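Titholm Grip Trials: simulated tabletop set, wrist camera comparison
README, revised November 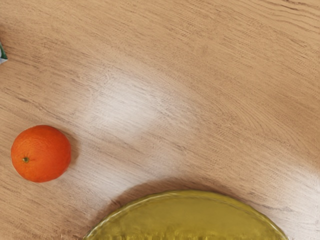 Titholm compares two grippers and two wrist cameras on the same simulated arm, doing the same dull job of putting fruit in a dish. The grippers are the Ultix (two parallel fingers, rubbery pads, no sense of humour) and the Pacheco (three fingers that curl, and take their time over it). Every run begins with an overhead view like the one at the top, and that view has cost us more evenings than either gripper. The orange is easy enough, being the brightest thing on the table. The glare just to its right is another matter: it washes the wood grain out to nearly white, and our first edge finder was convinced that it was an object and tried to plan round it. The dish comes only half into view, so the controller has to guess at the rest of the rim before it decides where to let go.

What is in the set

There are 1,000 runs, split evenly between the two grippers. Within each half, the two cameras also get equal shares. Each run has the overhead stills, the wrist video, the joint positions, the finger positions and a plain text note of how it ended. 153 runs ended with the fruit somewhere other than the dish. They are all still in there. Please don't filter them out and then write to tell us how well your method does.

Cameras

The wide one sees most of the table and bends the edges a bit. The narrow one bends nothing and sees much less, so the dish often drops out of view during the approach. We expected the narrow one to win on neatness. It lost on almost everything except small fruit, where it was slightly better, and we have been slightly grudging about that.

Both are rendered with the same lights. The lights move between runs, and so does the shine on the table. If you want a set without reflections, set gloss to 0 in the scene settings and render it again. It will look lovely and teach your arm nothing about kitchens.

Controllers

Most runs use Illard, our own controller, which plans the whole reach before moving and then checks itself at the halfway point. The last 21 runs for each gripper use a simpler one that just heads for the target and corrects as it goes. The simple one was meant to be the sad baseline. With the Pacheco it was quicker, and we have since stopped calling it the baseline in meetings.

What we found, for what it is worth

The Ultix is better at anything round, provided it comes straight down. Come in at a slant and it squirts the fruit sideways with some force. The Pacheco forgives a bad approach but needs more room, and close to a dish it tends to touch the rim on its way out. Neither of them likes lemons.

Changing the camera made more difference than changing the gripper. This was annoying, as we had spent most of the time on the gripper models.

Known problems

Fruit is rigid. Nothing squashes, bruises or leaks, so grip force figures should be read as wishes.

Dishes are heavier than they look. An early version let the Pacheco drag one clean off the table, and we overcorrected.

Depth is poor on glossy surfaces. It is meant to be, up to a point. We are not certain where the point is.

Packaging and other clutter is placed at random and can end up mostly outside the overhead view. The label file lists it anyway, so don't be alarmed by boxes you can hardly find.

Run 600 stops halfway through the lift. The machine was restarted during rendering and the number was already used in two of our tables, so it stays.

Using it

Unpack everything into one folder and keep the names as they are. The loader sorts by name and gets sulky if you don't. The settings file at the top level says which gripper, camera and controller each run used. Lengths are in metres and angles in radians, apart from the wrist tilt, which is in degrees for reasons lost to an older version of Illard.

If you add a gripper of your own, copy the Ultix folder and edit that. The Pacheco folder has three sets of finger limits and only one of them is read.

Changes since the last version

Wrist video now starts on the same tick as the joint log. Rim contact is marked in the end notes. Lemons have been moved to their own folder.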